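Design Education Forum > Studio Practice > Sketching before software: how long do you hold out?

godoy_lines
Starting a new term with 20 first-years and I am so excited about this group! Last year I kept everyone on paper and card for the first four weeks before anyone opened a modeling program, and the conversations around the tables were the best I've had in this job. People tore bits off each other's models. They argued about hinges. One pair filled 498 sticky notes on a bus shelter and wanted more.

My question is whether four weeks is too long. My co-teacher Eulalia Medina thinks two is plenty and that I'm being sentimental about cardboard. What do you all do?

Re: Sketching before software

trolier
Four weeks sounds great to me, I'd go to five if they let me. A rough card model gets poked at by everybody, and a clean render gets a polite nod. I've seen it so many times. Students see shadows and reflections and think the decisions have been made.

What we do at Pomside is have them draw the same object three ways before anything else: one drawing only for how it's held, one only for how it comes apart, one only for where it lives. They hate it for a day and then they love it.

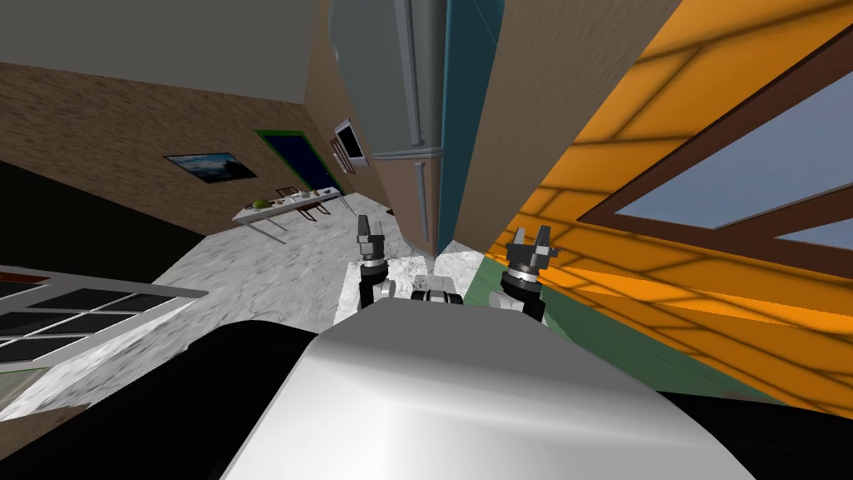 Re: Re: Sketching before software

porner_k
Going to disagree with both of you, in a friendly way! I teach evening classes, adults mostly, and plenty of them can't draw and have spent their whole lives being told so. Put them in a modeling program on the first night and they light up. They talk MORE, because they can spin the thing around and undo it. The "nobody critiques a render" problem is a teaching problem. I turn off materials and lighting so everything is flat gray until week six, and the crits are as rowdy as anything you get with card.

Also, scale. Have you tried checking the reach on a kitchen layout with a pencil sketch?

trolier
Flat gray until week six is a lovely idea and I'm stealing it. I still don't buy the scale thing – we tape layouts on the floor full size and walk around in them. Try it, it's a blast.

porner_k
Happy to, if you come and move the desks for me. I share the room with a choir.

Re: Sketching before software

LorenzFuchs
Can I ask what people do about the record of all this? I love the paper phase too but I lost half of it last August when we cleared the studio. The digital files keep every version whether you want them or not (I have one project with 1,709 saved versions, I'm not proud) and the paper just goes in the recycling. Then the students write up their process and it starts at the first file they saved, as if they hadn't thought about anything before that.

godoy_lines
Oh, this is such a good point. We do a ten-minute pin-up at the end of each session and everyone writes one line under their own sheet: what this drawing was for, and what it leaves out. The sheets go in a flat box by week. The "what it leaves out" line is where the good stuff is.

LorenzFuchs
Doing that this term. Does the box get full?

godoy_lines
By week three, yes. Get two boxes.

And porner_k, I might split the group and run your version next to mine. Eulalia has already offered to take the software half.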